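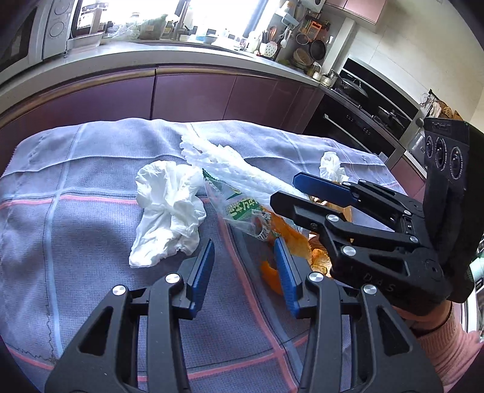 June
By the kitchen project lead, Tresstead House

Hello again from Tresstead! You asked for a short update on how the first part of the Clandosa grant is going, so I'll start with the money. We've spent 800 dollars so far, and 145 of that went on table linen, napkins and tissue. The rest was shelving and a new faucet (the old one dated from 1982 and had been dripping into a saucepan since before I got here).

The shared table is what I'm happiest about. We put the grey-blue woven cloth on it, the one with the pink and pale blue stripes, and the kitchen feels like a place to sit down now. It does crease - there's a ridge across the far part that I keep meaning to iron - and it sheds the odd thread. I'd still buy it again.

Clearing up after food is slower going. Wrappings and crumpled tissue get left on the cloth, so we're trying a rule that whoever unwraps it bins it. The lidded bin from Trullero is on order and should help a lot, seeing as the one we have is clear over by the back door!

Still to do: a second cloth so we can wash this one, hooks for the aprons, and the drawer under the stove, which sticks. I'd like to put 200 toward those if you're okay with it. The Sveinbjörnsson quote for the counter came in too high, so I've asked them to price it again without the corner piece. I'll send that on when I have it.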